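November 2025
Darlene Fehr

Week 4: Storing fruit at home

Last week we covered what happens to fruit on the way from the grower to the store. This week is about the last stretch, after it reaches the kitchen. Read the Swanson handout before lab and bring your storage log.

Fruit keeps using oxygen and giving off water after it is picked. The warmer the room, the faster this goes. Apples, pears and bananas also keep ripening after harvest. Oranges, lemons and grapes do not. An orange bought sour will stay sour, however long it sits in the bowl.

Citrus lasts longest in the refrigerator, in a mesh bag or loose in the drawer. A sealed plastic bag traps water against the peel, and mold starts there. At room temperature, plan to use oranges within a week. A fridge at 40 degrees is fine for them. A counter at 70 is fine for a few days.

Bruising matters more than people expect with citrus, as the peel hides it. A drop can break the oil glands in the skin, and green mold gets in through the break. Any orange that has been dropped should be eaten first.

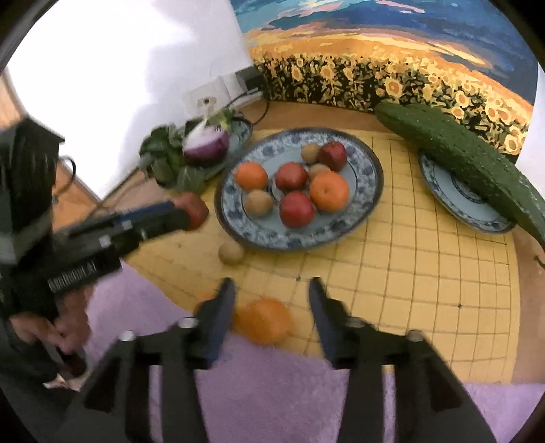
Chie Kudo objected in the August section that her family kept oranges in a cold garage all winter and never lost a box. A cool garage works well if it stays above freezing. Frozen citrus turns dry inside after it thaws. Check the box often and take out anything soft.

For lab, each group stores four oranges on the counter and four in the drawer. Weigh them at each class and write down the weights. Note any soft spots by where they are on the peel.

Reading for next time: Dingate, the chapter on root vegetables.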